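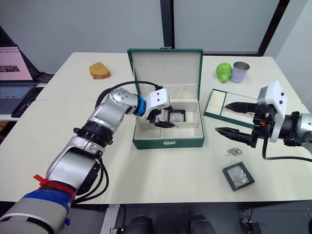
Print this page | E-mail this page

Unit 3: Two-Arm Cells in Light Packing Work

Course handout. Read before the seminar on Friday, February 11, 2022.

1. Scope

This unit covers small-goods packing: jewelry boxes, ring trays, clear-topped cases. The items are light, reflective and easy to scratch. Fixed machinery was never common in this kind of work because lot sizes are small and box layouts change often. A two-arm cell with two-finger grippers can be set up for a new box in one shift, which changes who does what on the floor.

2. The Storkberg case

Storkberg packs gift sets for two retail customers, Fiore and Simport. Before the change, each packer handled a full order: open the box, fill the compartments, check, close, label. Output was 903 boxes per day across the line. The cell was specified by Gudov for 2,000 and reached 2,330 after the tray positions were revised.

The gain did not come from arm speed. A trained packer places a single item faster than either arm. It came from running through breaks and from splitting the fill step from the check step.

3. Changes in tasks

Packer. Filling is now done only for odd lots. Most of the shift goes to laying out goods within reach of the arms and clearing missed grasps.

Checker (new post). Inspects every filled box before closing. Eye strain was reported in the first month. Rotation was set at two hours.

Line lead. Formerly assigned orders to people. Now sets the order in which lots reach the cell, and decides when to stop it. The second duty was not written into the job description, and pay was not reviewed until the works council raised it.

4. Points to note

Clear, glossy surfaces are a known source of grasp errors. Staff learned which cases failed most and began turning them by hand before the run. This is skilled work, but it does not appear in the cell's log.

Output figures count closed boxes only. Rework is booked to the packers, so the cell's error rate looks lower than it is.

Piece-rate pay was dropped when the cell went live. Faster packers lost income; slower packers gained.

5. For the seminar

Bring a one-page task list for a job you know, before and after automation. Mark any task that no one is formally assigned to do.

This site uses cookies to remember your settings. Accept | Learn more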